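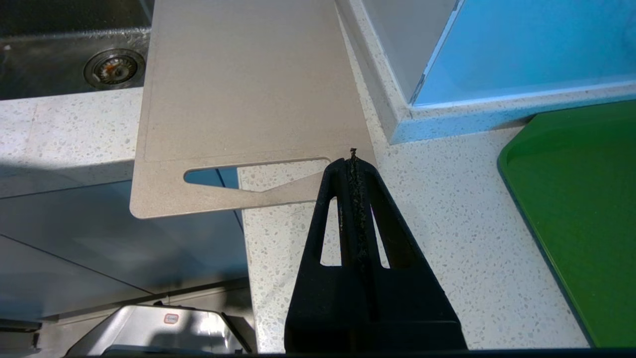
Figure 3. Gripper finger at the lower edge of the cutting board, wrist camera.

Kitchen Automation Notes > Working Papers > Equipment Planning

March
Harish Saxena, Seija Tuominen, Kha Lục

4.2 Budgeting for parts that wear

Our first budget treated the gripper as a single purchase. The arm, the controller and the fingers went on one line, and spare fingers were left to the general supplies account. This was a mistake in planning. The arm is bought once – the fingers and their grip strips are bought again and again.

We now split the gripper into a fixed part and a wearing part. The grip strip is in the second group. In Figure 3 the strip has frayed fibers at its tip, the part that meets the edge of the board. Flat items on a counter are hard on this area, as the finger has to work close to the surface to reach them.

For the next period we set a strip change every 500 grasps and priced 33 strips per arm. Two quotes were compared, one from Clulska and one from Kodlow. Clulska was cheaper per strip but sold only in full boxes. We took the Kodlow quote, with 15 strips delivered at the start and the rest on call.

4.3 Budgeting for water

Sink tasks change the list of things to buy. Joonas Nurmi drew up the first estimate for dry tasks only, and it had to be redone once running water was added. 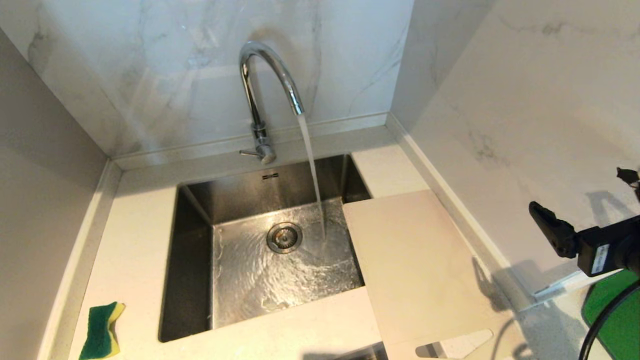 Figure 4. Sink with the faucet running and a board laid over its right side.

The board in Figure 4 covers part of the basin, and the stream falls beside its left edge. A task that moves such a board brings the gripper close to the water. We therefore added sealed cable ends, a cover for the wrist and 2 spare wrist cameras. The clamp mount at the corner of the counter is priced with the fixed parts.

The cover was the hardest item to price. Nallutska quoted a fitted sleeve with a long lead time. Toivo Harju proposed a plain sleeve cut in house, and we budgeted for that, with the fitted one held over to the next round. Labor for cutting and fitting is entered under maintenance and is not included in the equipment total.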